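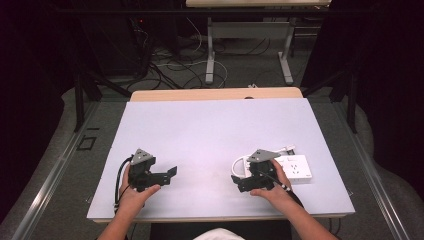

Grandley Office Services, Desk and Cable Team

How to tidy a power strip and its cord on a work table

A power strip that lies on the table takes more space than people think. When its cord makes a loop beside it, papers and sleeves catch on it. This method is for a small white strip on a light table, but it works also for other colors.

What you need: 2 hook-and-loop ties, a soft cloth, and a free place near the back of the table.

1. Switch off everything that is connected to the strip. Pull the strip's own plug from the wall before you touch the rest.

2. Take out the plugs one after another. Look at each cable from end to end. If the cover is broken, do not use this cable again.

3. Open the loop of the cord with your hands and lay it straight. Please do not pull it hard over the table edge.

4. Fold the extra length in wide turns and close the ties softly. A strip in use must never have a tightly rolled cord.

5. Put the strip at the back, with the sockets easy to reach.

6. Wipe the table top from the middle to the sides. On a pale surface the small smudges stay visible from a low angle, so bend down and check. 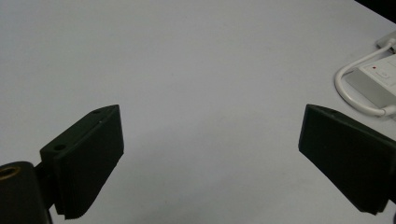

Wedener wrote to us that a damp cloth first and a dry one after works better on smudges, and that the strip should stay unplugged until the table is fully dry. We agree with this and do it now the same way.

7. Connect the plugs again, the wall plug last.

Cables on the floor are handled in part 3 of this guide.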